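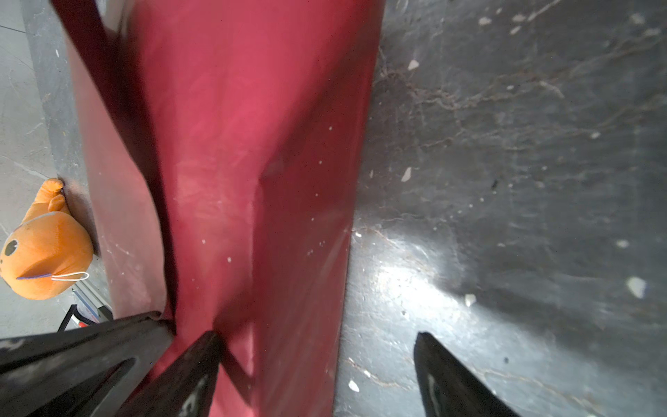 Teleop demos for soft stuff, quick version

Updated 2020-03-01

Wrote this up for the Hanari cell but works on any arm with a leader handle and a wrist camera. Assumes you already did the Seltis calibration. If not go do that first.

Before you record

Home both arms. Leader first, then follower. Check the wrist view is live and not frozen, wave a hand under it. Gripper speed at 200 in the Pramix panel. The default is way too fast for cloth, it snaps shut and shoves the fabric along the floor.

Recording one demo

1. Foot pedal down, wait for the beep.
2. Come in from above, slow. Fingers open wider than you think.
3. Look for a fold or ridge in the wrist view and aim for that. Flat cloth is hard to pinch. A red bag with a crease down the middle is about as easy as it gets.
4. Line up so the crease sits between the fingertips. Lower until the tips just press in. Stop there. Pushing into concrete trips the force limit and you get error 301, then you have to home everything agian.
5. Close. Count to two. Lift straight up.
6. Carry to the bin, open, back off, pedal up.

If you miss the grab, keep going and try again in the same demo. Retries are good data. Crashes are not, delete those.

Stuff that goes wrong

Fingers slide off: you grabbed one layer at the edge. Go nearer the middle.

Picks up the wrong thing: toys, straps and anything with a loop will catch on a fingertip. Keep the other objects in view but not touching the target.

Glare on the floor: shiny patches are fine. Don't move the lamp halfway thru a session, that's worse.

Arm lags behind your hand: network. Restart the bridge on port 1619, wait for green.

How many

More than you want to do. January set was 1335 demos and the policy still fumbled bags lying flat. Change the pose every time, kick it, flip it, crumple it. Same pose over and over teaches it one pose.

Saving

Name the folder by object then operator initials. No spaces. Šimkus export drops anything with a space in it and doesnt warn you.

Next page: training run settings.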